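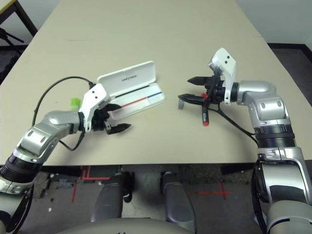 Home / Reviews / Desk and stationery

Turnel 1216 slim case: six pounds' worth of lid

Posted 8 April 2018
Bought from: Ostevlow (online)
Price paid: £6 plus postage
Verdict: 2 out of 5

I have a drawer of pencil cases that were going to be the last one. The Turnel 1216 has now gone into that drawer and come out again twice, so it has done better than most, but I'd like to put something on the other side of the scales from the Ostevlow page, where 269 people have apparently found nothing wrong with it at all.

The one it replaced was an Escobedo tin that gave up last July when the hinge pin worked loose on a train and I had pens under three seats. I wanted something slim enough to stand up in the front pocket of a bag, hard enough that a marker wouldn't get its cap knocked off, and cheap. The 1216 claims all of that. The listing also calls it "executive", a word I would like to see explained by anyone selling a plastic box for biros.

What you get

A flat rectangular case in white plastic with a lid that swings up along the long side. The lower half is translucent, so with the lid up and a bit of light behind it you can see what's lying in the tray without rummaging. There is small dark printing on the inside of the lid. I have read it once and will not be reading it again.

There are no dividers, no elastic loops and no little bed for a rubber. It is one compartment. I count that in its favour. Elastic loops are always the wrong width for the pens you own, and the foam kind goes to crumbs in a year. A plain tray takes what you give it.

The cardboard sleeve it came in was bigger than the case by a silly amount and had a picture of a fountain pen on it. More on fountain pens further down.

The lid

Most of what I think about this case is about the lid. Opened, it stays up by itself, angled back a little, and that is pleasant when you're working at a table and keep swapping colours. It doesn't flop shut on your fingers, and it doesn't fall flat and pull the whole thing over either. Whoever settled on that angle had used a pencil case before.

The trouble starts when you want it closed. The catch is a small moulded lip at the front, and it has two moods. In the first it snaps down with a noise that makes people in libraries look round. In the second it feels as though it has caught, and you put it in your bag, and it hasn't. I've tried pressing in the middle, at one end, and with the flat of the hand. Pressing at both ends together with your thumbs is the only way I trust. It takes a second, and I resent the second.

I also don't believe in the hinge. It's a thin folded strip of the same plastic, and I can already see a pale line along it where it bends. The listing promises "thousands of openings". I open mine perhaps a dozen times a day when I'm marking up drafts, and you can do that sum for yourself. I had a lunch box with a hinge like this and it lasted from one school term into the next.

What fits

Full-length pencils go in, though a brand new one has to lie slightly on the diagonal. Old short pencils rattle. A long thin pen will lie corner to corner and stay there quite happily, and slim fineliners are what this tray was made for. Half a dozen of them and it's comfortably full.

Fat highlighters are where it goes wrong. The tray is deep enough for one if you pick carefully, and then the lid touches it and bows. It will shut (thumbs, both ends), but you can see the curve in it, and I wouldn't leave it like that overnight. Chunky whiteboard pens are out. Scissors are out unless they're the tiny folding sort. A glue stick, no.

I tried a fountain pen, given the sleeve. It went in. I took it out again. There's nothing in there to stop it sliding from end to end, and I'm fond of the pen.

A six-inch ruler will go in if it's a thin one. A set square won't, obviously, but a commenter on the Ostevlow page says theirs does, so either they have a very small set square or they have a different case.
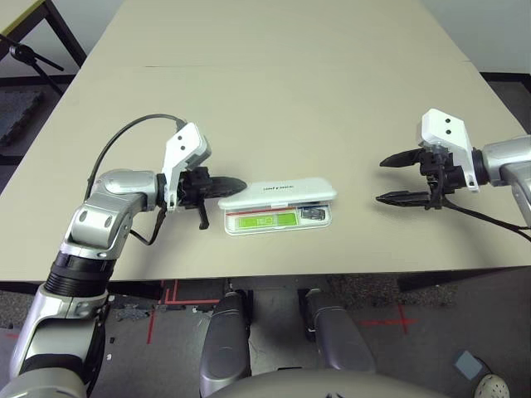
The flat white box with its red stripe and the green label along the front.

The label and other complaints about looks

I like plain things. I could live with white, though white plastic that rides about in a bag with ink and graphite is asking for it, and the corners of mine went grey in the first fortnight. A damp cloth with washing-up liquid got most of it. A melamine sponge got the rest and took the shine off as well, so don't do that, or do it all over so that it matches.

The red stripe is fine. It's thin and it tells you which way round the thing is when you're fishing for it in a dark bag. The bright green label I find harder to forgive. I don't mind a sticker in a shop, where it has a job to do, but on a desk it shouts. I had a go at one corner with a fingernail and stopped when I felt how firmly it was stuck down. Past experience says I'd be left with a grey rectangle of glue, and I'd sooner look at green. If you have a hairdryer and more patience than I do, write in and tell me.

The see-through lower section is more useful than I expected. Through the side you can tell a full case from an empty one, and if your pens are strong colours you can more or less tell which are in there. I wouldn't go further than that. The listing says "find any pen instantly without opening". You won't. You'll see that there is something long and something dark, and then you'll open it.

How I used it

Mostly at a kitchen table, marking up long printouts in two colours. I go through once in red for things that are wrong and once in blue for things that are only ugly, and I want both within reach and neither rolling on to the floor. For that the 1216 is good. It sits flat, it's low enough that your wrist goes over it, and the open lid keeps things from rolling off the back. If I never had to leave the house I might have given it three.

Out of the house it's another matter. I took it to Munstead and back for a week of meetings. It came open in the bag on the first morning, and from then on I put a rubber band round it. With a rubber band it's completely secure. A crisp packet with a rubber band round it is also fairly secure.

It also slides. There's nothing on the underside to hold it, so on a smooth table it moves when you put a pen back with any force. On a train table it goes wherever the train is going. Two dabs of the clear rubbery stuff they sell for cupboard doors sorted mine out for pennies, but I'd expect Turnel to manage that at the factory.

The drop test wasn't planned. It went off the table on to a hard floor, shut, with five pens in it. One corner has a small white bruise and the lid flew open, but the pens were all fine and nothing snapped. Fair play. The Escobedo would have had a dent you could drink soup from.

The smell

When new, it has one. I left it open on a windowsill for two days and it faded to nearly nothing. If you're sensitive to that sort of thing, allow longer. One of the 269 describes it as "a lovely fresh smell" and I would gently suggest they open a window.

Against the Escobedo

The Escobedo tin costs twice as much, weighs more, and clanks. It also kept its lid shut for four years before the hinge went, and when I wrote to complain they sent me a pin, which I still haven't fitted. You can't see into it, and it's a bit narrow for my liking. If you carry your pens about every day I would still buy the tin.

If your pens live on one table and only travel as far as the shelf, the Turnel will do and you'll save some money. You could also use a mug.

Would I buy it again

At £6, no. At £3 in a supermarket, on a whim, yes, and I'd probably buy a pair and keep one for paintbrushes. The postage annoyed me more than it should have. Ostevlow charge the same to send one as to send four, which is how people end up with four.

Good: low and flat on the desk, lid stays up by itself, lower half lets you see in a little, survives a fall.

Less good: the catch, the hinge by the look of it, grubby corners, slides on a smooth table, that label.

Comments (2)

I have the same one and the catch loosens up after a couple of months. Then it's too loose. Rubber band here as well.

Try lighter fluid on a cotton bud for the label, but do a test spot underneath first. Mine went cloudy where I was heavy-handed with it.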